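About Us

Stutitz is a kitchen school and knife sharpening shop in Clovden. We teach small classes in basic kitchen work, and we sharpen, repair and re-handle knives for households and restaurants. The two halves of the business share one building on Mekonnen Street, with the shop at the front and the teaching kitchen behind it.

How we started

Parisa Hosseinzadeh opened the shop as a sharpening counter. She had cooked in hotel kitchens for 13 years and had been sharpening for her coworkers most of that time. In the beginning the counter was open in the mornings only, and she did the work in the afternoon with one belt grinder and a set of water stones.

Customers kept asking the same things while they waited. They wanted to know how to hold the knife, why it went dull so fast, and whether the dishwasher was really that bad. (It is.) Parisa started a two-hour evening class to answer them. Eight people came to the first one and stood around a folding table. When the print shop next door moved out, we took over its rooms and put in a proper kitchen, with tile walls, gas burners and counters at two heights.

Esmaeil Azimi joined that year to run the classes. He still writes the course schedule and teaches most of the beginner sessions.

What we teach

The beginner course is called First Kitchen. It runs for six evenings and assumes you know nothing. The first evening has no cooking in it at all. We go through what is on the counter and in the drawers, what each thing is for, and where it should live so that you can reach it. Students sometimes expect this to be dull, and a few have told us so. We have kept it anyway.

After that come cutting vegetables, stock and soup, eggs, a roast chicken, and one evening of bread. Everyone cooks at their own station and takes the food home. Containers are provided, but you can bring your own.

We also run:

Knife Care at Home. One evening. Bring up to three knives and leave with them sharp. Covers whetstones, honing rods, washing and storage.

Setting Up a Small Kitchen. One Saturday-length session, 10 a.m. to 4 p.m., for people moving into a first apartment or trying to work in a galley kitchen. Golshifteh Bahrami teaches it. She used to fit kitchens for a living and will look at your floor plan if you send it ahead.

Cooking for One. Four evenings. Small pans, small ovens, and what to do with the other half of the cabbage.

Classes have a maximum of ten students. The fee includes ingredients and the use of all equipment.

How we think a counter should be set up

We get a lot of questions about this by email, so we have put our usual advice on this page.

Keep the stretch of counter next to the stove clear enough for a full-size cutting board. If you only have one good stretch of counter, that is where the board goes, and the toaster has to move.

Knives should be stored where the edges don't touch anything hard. A drawer full of loose knives will undo a sharpening in a few weeks. A wall magnet is fine if you put the knife on spine first. A wooden block is what most of our customers own, and it is a good choice for a home kitchen as long as it is kept dry. Stand it back against the wall, out of the splash from the sink, with the handles facing the side you work from.

Dry each knife with a towel before it goes back in the block. Slide it in resting on its spine if the slots allow it. Twice a year, empty the block, turn it upside down and tap it over the trash can. There will be crumbs. Run a dry bottle brush through the slots and leave the block upside down overnight. Do not put it in the dishwasher or soak it.

You don't need to fill every slot. A chef's knife, a paring knife and a bread knife will handle nearly everything we cook in First Kitchen. If you bought a set and never use the rest, bring them in and we will tell you which are worth keeping sharp.

Oil, salt and the pepper mill can stay out. Spices should go in a cupboard away from the heat. Bottles you use once a month belong in a cupboard too, and dish soap goes at the sink, well away from the cooking oil.

Tile behind the counter should be wiped down the same day you fry. Warm water and a drop of dish soap is enough if you don't let it build up.

Sharpening and repair

Drop knives at the front counter wrapped in newspaper or a towel. Most are ready in two working days. We sharpened 2000 knives last year, most of them from home kitchens, and the restaurant work is done early in the morning so that it doesn't hold up anyone else's order.

We fix chipped edges and broken tips, and we replace handles in walnut, cherry or maple. Babak Babaei does the handle work in the back workshop. He also repairs wooden blocks with split seams, and he can cut a new block to fit knives you already own. Allow four weeks for a new block, longer in December.

We do not sharpen ceramic knives or electric slicer blades. Scissors are fine. Serrated knives are done by hand and cost a little more.

The building

The teaching kitchen covers 835 square feet. There is a step at the street entrance, and a ramp at the side door on Jollen Lane. Ring the bell there and someone will come around. One of our stations has a lowered counter and can be reserved when you book.

Parking is behind the building after 5 p.m. The 47 bus stops across the street.

People

Parisa Hosseinzadeh, owner, sharpening
Esmaeil Azimi, head of classes
Golshifteh Bahrami, kitchen planning and weekend classes
Babak Babaei, handles and woodwork
Mortimer Hutchins, front counter, bookings and orders

Visiting and booking

You are welcome to stop in and look at the kitchen when there is no class on. Mortimer can show you around and has the current schedule at the counter. Places in First Kitchen open a month ahead and are held once the deposit is paid. If you need to cancel, let us know a week before the first evening and we will move your deposit to the next course.
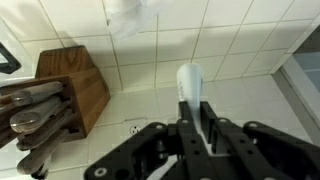 Gift certificates are sold at the front counter and can be used for classes, sharpening or woodwork. They don't expire.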